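Library > Working Papers > Play and Sorting

15/09/2020, by Thoa Phùng and Bahman Jafarzadeh

4.2 What counts as put away

Of the 342 layouts in the Tillow collection, the cube layouts caused the most argument between raters. The rule we gave them was plain: a cube is away when it sits inside the marked line. Raters then disagreed over how to treat tidy behavior on the wrong side of it (Figure 7).

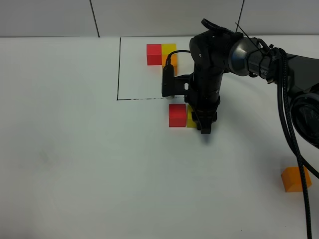 Figure 7. Cubes inside and outside the marked zone. A red and a yellow cube sit together below the line; an orange cube lies apart at lower right.

Under our rule, the neat pair and the distant orange cube score the same, which struck 31 raters as unjust to the pair. Lindholm argued for partial credit. We declined, having seen what partial credit does to a laundry pile. Neighboring cubes were scored separately throughout.

Related papers
Zoubi, H. Drawer Habits in Shared Kitchens
Agbenyega, I. The Drikness Shelf Study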